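May, Sunday
By Treasa Ní Mhurchú
Last updated: Sunday, 11:40 p.m.
Print this page | E-mail this page

Up at six, at the Borkowska building before seven-thirty. I wanted to be in ahead of everybody so I could go through Friday's logs without anyone talking to me. Made coffee, which was bad. The bag had been open on the shelf all week.

The short version of today is that we lost most of the gripper set and I have a bruise across the side of my left index finger. I'll put it down in order while I still remember it.

On Friday evening the Jarier arm dropped a jar and then, on the next try, squeezed a plastic bottle until the cap shot off and went under a desk. At the time we put both down to the new policy being undertrained. It had only been training overnight and we have seen it do silly things before. I wrote "drops, squeezes, look again after weekend" in the notebook and went home. The two runs bothered me all through Saturday. A drop I can believe. A drop and a crush one after the other, with the same checkpoint and the same speed limit, is a strange pair. If it thinks the fingers are wider than they are it should make the same mistake each time.

So this morning I pulled the training set before anything else. There are 471 recordings in it, all made with the hand-held grippers. I plotted the opening width against time for each of them and went down the pages. For the first part they look fine. The line comes down when somebody picks a thing up, sits flat while they carry it, goes back up when they let go. Then, starting partway through Thursday, a good number of them have a small step in the flat part. The width says the fingers opened a few millimeters in the middle of a carry, and nobody dropped anything. I watched the video of several of these. The object stays put. The fingers stay put as far as I can see. The tag is what moves.

We get the width from the tags on the fingers. The camera sees the tags, the software works out how far apart they are, and that is the number the arm learns from. If a tag shifts on its mount the number is wrong and nothing complains. I have said since winter that we ought to have a second check on it, a ruler shot at the start and end of each session at the least. I said it and then didn't do it either, so I'm not going to go on about it.

I phoned Doredlow, where the grippers are put together, and got the weekend line. The man there was polite and read me my own e-mail from April. He said he would pass it along. I asked him if anybody else had reported tags creeping and he said he couldn't see that from where he was sitting.

People came in at ten. We had planned a full session on the ground floor, pick and place along the vanity, and I decided to go ahead with it as a test instead of a collection. Same people, same grippers, same objects, but each run short, with a width check against the steel block in between. I told everyone the data was not going to be used. One or two of them were a little put out, having come in on a Sunday, and I don't blame them. I bought lunch.

We have 3 grippers in working order and I marked them with tape so I wouldn't mix them up: red, green and plain. Plain is the newest. Red was the one used most on Thursday. I expected it to be red.

The first hour gave me nothing. Every check against the block came back within what I'd accept. I started to think I'd read the plots wrong and that somebody had just been fidgeting with the trigger. Then green went off by a lot between one check and the next, and came back by itself on the check after that. I had the next person keep going with green and stood next to them and watched the finger.

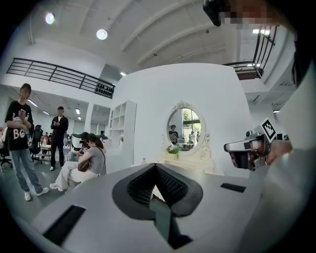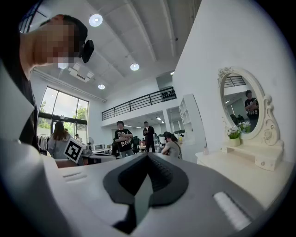 What I found out a little after noon is that the tag isn't creeping on its mount. The whole finger carriage is. There is a set screw that holds the carriage to the slide, and on green it had backed out far enough that the carriage could rock. Pull the trigger gently and it sits one way. Pull it hard and it tips over and sits the other way, with a click you can feel in the handle but not hear in a room with people talking. The tag rides on the carriage, so the width jumps. Then when you let go it sometimes tips back and sometimes doesn't. That would explain the drop and the crush both. Some of the recordings teach the arm that a closed grip reads wide, and others teach it the right thing, and on Friday it had picked one and then the other.

Here I did something stupid. I wanted to feel the click for myself from the finger side, so I held the trigger in with my right hand and put my left index finger on the edge of the carriage, between it and the housing. The carriage tipped, the screw came the rest of the way out, and the return spring pulled the whole thing home onto my finger. It isn't a strong spring. It still hurt a good deal, and for a moment I couldn't get it off, since my other hand was busy holding the handle and I didn't think to put it down. Someone took the handle from me and pried the carriage back with a pen.

No blood. I ran it under the cold tap upstairs for a while and put it in the book. It's the first entry in the book for the hand-held tools. All the others are for the arm, or for the stairs. We have a light rule for the grippers that you don't need any kind of training to pick one up, and I think that has to change a bit. Fingers out of the slide, always, and if anything feels loose you put it down on the table and fetch somebody. I typed that up and taped it inside the lid of the case.

After lunch I took all of them apart on a clean towel. Green's screw was out, obviously. Red's was loose, I could turn it with my fingernail. Plain was tight. Neither red nor green had any thread locker on the screw that I could find, not a trace, and plain had a neat blue ring of it. So plain was built differently or on a different day or by someone else. I took photos of the threads and sent them to Doredlow with the plots. I tried to keep the e-mail short. My first try had the word "again" in it too many times and I took most of them out.

I had a small bottle of thread locker in the arm's toolbox, so I cleaned and redid the screws on both of the bad ones and left them on the shelf to cure until tomorrow. I have not decided if we're allowed to use them after that. They're still under Werkell's lease and I don't want an argument with Werkell about who opened what. I wrote the time on the tape in case they ask.

Then the data. This took the rest of the afternoon and I'm not finished. Each recording has the gripper's serial in it, so I could split out plain's without any trouble, and those I'm keeping. For red and green I wrote a script that looks for a step in the width while the trigger pull is steady, and flags it. It flags a lot. It also misses some. I checked a handful by eye and found 2 where the carriage must have tipped before the recording began, so there's no step at all, just a width that is wrong from start to finish. The script can't catch those. The only way would be to compare with an object of known size in every recording, and most of the objects that week were soft things, cloths and sponges, where the width tells you nothing.

My feeling is that we throw out everything from red and green since Thursday morning and take the loss. That's 3 days of people's work, counting today, though today was never going in. I went back and forth on it. It would be easy to keep the ones that look good and say nothing much about it. But if the arm squeezes something again next month I'd have to start by asking whether it learned that from us, and I'd sooner not have that hanging around.

I locked the Jarier arm out before I left. Its key is in my desk and the Friday checkpoint is renamed so no one loads it by accident. It isn't that the arm did anything dangerous. It squeezed a bottle inside its cage at low speed. But the next thing on the plan was handing objects to a person, and that was going to start this week with that same checkpoint. I thought about that for some time on the bus. A grip that reads wide when it is shut, with somebody's hand near it. The force limit should have held. I'd still want to test the force limit on its own, with the load cell, before I say so to anybody.

Home by eight. The finger is purple along one side and stiff at the middle joint, but it bends. Typing is slow. Ate the rest of the soup standing up. I answered one message, from the person who had used the pen on the carriage, asking if the finger was all right. I said yes and thanked them properly, as I'm not sure I did at the time.

For tomorrow:

Call Doredlow when the regular office opens, and ask for the build dates of red and green.

Ask Werkell in writing if we can keep using them with our own thread locker on.

Block check before and after every session, written down, from now on. Print a sheet for it.

Check plain's screw again anyway.

Load cell for the arm. I think it's in the cabinet with the old cameras, or else it went back with the loan equipment and I'll have to order one.

Buy coffee.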